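Visit to the Clalholm paper mill

Our bookbinding group has been buying Altmont text paper for years, and most of us had never seen where it comes from. On Nov 1, 2018 the mill at Clalholm held an open day for small customers, and nine of us drove up in three cars. I said I would write it up for the members who couldn't come.

The mill sits on the river below the town. Parking is across the road at the old Wegener warehouse, and you walk over a footbridge to the gate. We signed in, got ear plugs and shoe covers, and were split into two parties. Mine was led by Craig Laing, the finishing supervisor. The other went with Saqib Mohmand from the lab and did everything in the opposite order.

We began in the stock yard. Altmont does not make its own pulp. It arrives as dry sheets in bales, a mix of cotton linters and bleached hardwood, and the bales are stacked by lot under a long open-sided roof. Laing cut a corner off one for us to handle. It feels like thick blotting paper and tears the same in both directions, because no grain has been put into it yet.

The bales go up a conveyor into the pulper, a round tank with a rotor in the bottom. You look down into it from a steel platform with a rail. After that the stock goes through the refiners, and Laing spent a long time on these. The more you refine, the more the fibers bond and the harder and crisper the sheet gets. For book papers they hold back, so the sheet stays soft enough to fold without cracking. Rhonda Després asked if that was why the heavy cream paper we had two years ago broke along the spine folds. He said it was more likely that the sheets had been cut with the grain running the wrong way for our format, and that we should put the grain direction on the order form every time. There is a box for it. I checked our last few orders when I got home and we had left it blank on all but one.

The paper machine is in its own building and it is loud and very warm. It is a small one by industry standards, and it was running a 120-gram natural white while we were there. At the wet end the stock spreads out over the moving wire and you can see the water leave it. Past the presses it goes through the dryer section under hoods. We were allowed to walk the full length on the aisle side. Talking was not possible, so Laing held up cards with the names of the sections on them, which worked fine.

Lunch was soup and sandwiches in the canteen, at no charge. 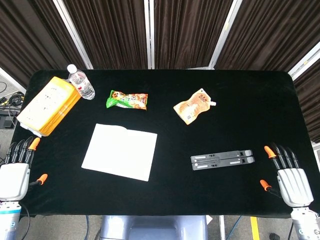 After lunch we did the finishing department. The reels come off the machine and go either to the slitter or to the sheeter. The sheeter is a Dulex and was installed the previous December. It cuts from up to 4 reels at once and drops the sheets onto a pallet with paper tabs between the reams. Jouko Pesonen, who used to work in a print shop, was more interested in this than in anything else we saw, and had to be fetched when the group moved on.

The best paper is still checked by hand. Two women at angled tables fan through the sheets and pull out any with specks, creases or thin spots. The rejects go back to the pulper. Laing said people who want cheap practice paper can ask for seconds, but only by the pallet. Bülent Ertürk asked how much a pallet was and we agreed to bring it up at the next meeting. Storage would be the problem.

The lab came last. Mohmand showed us the fold tester, which bends a strip back and forth until it breaks and counts the folds. A strip of the text paper went over 300 before it gave way. He also showed us the oven where they age samples, and a drawer of strips from past lots with the dates penciled on them. He told us the paper is buffered with calcium carbonate and that we should not worry about it, but that we should worry about our glue and our boards. He asked what boards we use. Gray chipboard, mostly. He made a face.

There was a sales table by the exit with odd lots and sample books. I bought a sample book and two packs of endpapers in a dark green that has been dropped from the range. The green was almost gone by the time we left.

Some practical notes for anyone thinking of going next year. Wear flat shoes, as the platforms are open grating. The tour takes most of the day and there is a lot of standing, with nowhere to sit between the yard and the canteen. You can take pictures in the yard and in finishing but not near the machine. Booking is by letter or phone through the order office and closes a month ahead. The road down from the town was being resurfaced and we lost half an hour to it, so ask about that when you call.

The sample book will be on the shelf by the nipping press. Please don't take sheets out of it.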